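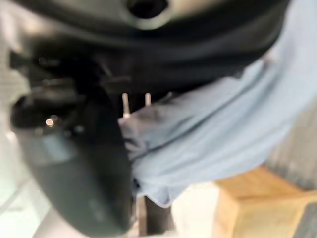 图4 腕部相机视角:浅蓝色布料位于夹爪下方,左侧为黑色手指,右下角为木块。

### 4.2 腕部图像中的布料分割与遮挡处理

图4给出了抓持阶段腕部相机的一帧输入。与外部相机相比,腕部视角下夹爪自身占据了画面的大片区域,布料只露出一部分,而且图像模糊明显,布料边缘和褶皱处的梯度都很弱。第3节中用于外部相机的轮廓提取方法在这类图像上不稳定,因此本节单独处理腕部图像,输出布料掩码、接触区域和一个抓持置信度,供4.3节的控制器使用。

**自遮挡掩码。** 夹爪外壳固定在相机视野上部,在图像中的位置不随机械臂运动变化;手指的位置则取决于开合量。我们对外壳使用一张静态掩码,对手指按开合量在14个离散位置上预先标定掩码,运行时在相邻两个位置之间做线性插值。标定由Lino Valentini在March(三月)的平台维护期间完成,此后更换过一次指垫,掩码随之重做。插值掩码向外膨胀4个像素,用来吸收模糊造成的边界扩散。膨胀量取得更大时,紧贴手指内侧的布料会被一并去掉,而这部分恰好是判断抓持状态所需要的。

图4中两根浅色金属细针也需要单独处理。它们与背后的深色区域对比很强,在早期版本中常被分割网络当作布料的高亮褶皱。左侧细针的下端与布料相接或没入布料,单纯依靠连通域无法将二者分开。现在的做法是把细针作为独立类别标注,推理后再从布料类中扣除。

**布料分割。** 分割网络采用编码器-解码器结构,输入为去除自遮挡区域后的单帧图像。训练集包含1863帧人工标注的腕部图像,由Pierina Russo和Kamran Azimi分别标注后合并,不一致的像素记为忽略,不参与损失计算。标注规则中有一条与模糊有关:边界过渡带内的像素一律标为忽略,不要求标注者猜测边界的准确位置。采用这条规则之后,网络在模糊图像上给出的边界概率更平缓,后续步骤可以直接利用这种不确定性。

颜色在这一步只起辅助作用。同一块布在受光处呈浅天蓝色,在靠近手指的聚拢处偏灰,如果按固定色域阈值分割,阴影部分会大量丢失。木块与布料的色调差别较大,很少混淆;误检主要出现在灰色带竖纹的背景上,其灰度与布料阴影部分接近。为此,训练时对背景区域做了随机亮度和色偏扰动,对布料区域只做亮度扰动。

**接触区域估计。** 得到布料掩码后,沿手指内侧轮廓取一条窄带,计算窄带内布料概率的均值,记为接触得分。图4中布料左缘贴着手指内侧,属于接触得分应当较高的情形。由于单目图像无法区分布料是被夹住还是仅在投影上与手指重叠,接触得分不单独作为抓持成功的判据,还要与夹爪开合量和电机电流合并。三者通过一个逻辑回归模型给出抓持置信度,模型参数在Colmont平台上拟合,迁移到Karomholm平台时只重新估计偏置项。

**时序滤波。** 单帧置信度在机械臂加速段波动较大。我们用长度为21帧的滑动窗口做加权平均,权重由图像清晰度决定,清晰度取去除自遮挡区域后拉普拉斯响应的方差。模糊帧权重较低,但不会被完全丢弃。Remo Colombo实现的最初版本直接跳过模糊帧,在连续快速运动中窗口内经常没有可用数据,控制器只能沿用过期的估计。改为加权之后,这一问题不再出现,代价是置信度在布料滑脱时下降得稍慢。

对于滑脱检测,上述延迟不可接受,因此另设一条不经滤波的支路:当接触得分在相邻帧间的下降量超过阈值,且电机电流同时下降时,直接触发减速。该支路只影响速度上限,不改变规划出的轨迹。误触发时机械臂会短暂减速,随后由滤波后的置信度恢复正常速度。

**软件实现。** 整个流程作为一个感知节点运行在Murno框架中,与控制节点通过共享内存交换数据。节点发布的消息包含掩码、接触得分、置信度和图像时间戳,控制节点根据时间戳判断数据是否过期。自遮挡掩码从配置文件加载,配置中记录了指垫型号和标定版本,与当前硬件不匹配时节点拒绝启动。加入这项检查的起因是一次调试:Fulvio De Luca在更换指垫后沿用了旧掩码,接触得分整体偏高,而分割结果单独看并无异常,排查花了较长时间。

**局限。** 目前的方法假定视野中只有一块布料。多层布料叠放时,分割网络会将各层合并为一个区域,接触得分也就无法说明夹住的是哪一层。此外,颜色接近夹爪外壳的深色布料没有包含在训练集中,初步尝试表明其边界在手指附近几乎不可分。4.3节的实验均使用单层浅色布料。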